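Housing & Planning
By Jordan Fothergill
April

Tritham council is to change the way it inspects newly plastered and painted rooms in its rented homes, after a run of complaints about damp marks and peeling emulsion in flats that had passed their final check.

Under the new procedure, a room will be inspected twice. The first visit takes place once the plaster has dried and before any paint is applied. The second follows 30 days after the last coat. Until now a single visit was made at handover, often within hours of the decorators leaving.

Moisture readings will be taken at 3 heights on each external wall and entered on the record for the property. Any wall that exceeds the limit set in the contract will be left unpainted for a further 15 days and tested again. Contractors will not be paid for decoration carried out before the first reading has been signed off.

The change applies first to the Leka estate, where the council is part of the way through a programme of replastering. Cerano, the contractor for the work, said it had accepted the revised terms and did not expect them to alter the completion date. Bruveck, which supplies the meters, will train inspectors in their use.

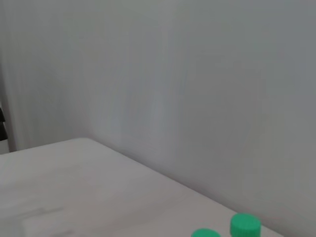
Tenants would rather wait for a dry wall than have the decorators back twice, according to Maureen Aldous, although she added that the council had yet to say where people would put their furniture in the meantime.

A report to the housing panel says most of the faults came from paint applied too early. Trapped moisture lifts the film as it escapes, and the damage may not show until the heating is turned on in autumn. A smaller number of cases were traced to leaking gutters – these will be handled under the existing repairs service and are not covered by the new checks.

The panel also agreed to drop vinyl silk from the list of approved finishes for new plaster. Matt emulsion, thinned for the first coat, will be used in all rooms except kitchens and bathrooms.

Tenants whose rooms were decorated under the old procedure can ask for a reading at no charge. Requests should be made through the estate office, which is open until 3pm.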